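Jasteo Returns and Repairs: Frequently Asked Questions
Last updated 9 April 2018

How long do I have to return an item?
Items may be returned within 29 days of delivery. The item must be complete and accompanied by the order number. Parts bought on clearance cannot be returned unless they are faulty.

Who pays for return shipping?
Jasteo covers shipping on faulty goods. In all other cases the customer pays, and the original delivery charge is not refunded.
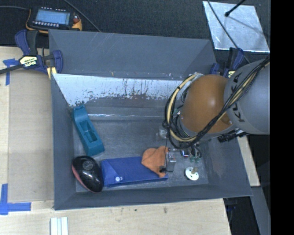 When will I receive my refund?
Refunds are issued to the original form of payment once the return has been approved. Bank transfers may take 2 business days longer than card refunds.

Can an item be repaired instead?
Yes. Repairs are available for all products under warranty – please request Form 71 before sending anything to us. Items received without the form will be sent back unopened.

Whom should I contact about a delayed return?
Please write to Hanna Zawadzka, Customer Accounts, and include your return number. Questions about warranty terms should be sent to Bendik Løken.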